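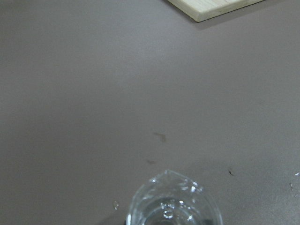
4.2 Budgeting for a two-arm table

Do this before you sign the Cendlow order form. Prices in dollars, list as of 7/8/23.

1. Start with the arms. Get the gripper quote seperately - it is not in the arm price.

2. Add table covering. Kraft paper, 190 per year. Bare tops mark up and liquids get on them.

3. Wrist cameras, 1,017 the pair. Check close focus before you pay. 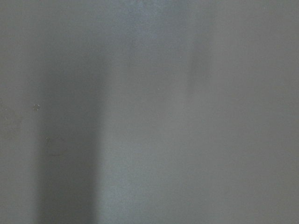

Fig. 4-2. Wrist camera view, gray surface, very close.

4. Side table for pendants, keyboard, cups, trays. People forget this one. Budget 1,424 with the frame parts.

NOTE: Fixed camera quoted by Gallport, not us. Ask for Mitra Mirzaei.

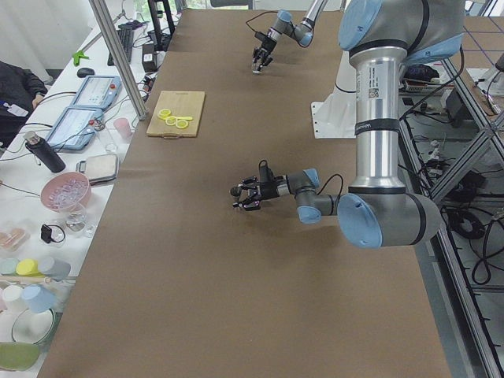 Fig. 4-3. Two arms over the papered table, side table at left.

CAUTION: Keep the e-stops in reach of the operator. Plan the floor space for that frist, then the cables.

5. Hold back 1,000 for spares. Send the total to Albertina Frade.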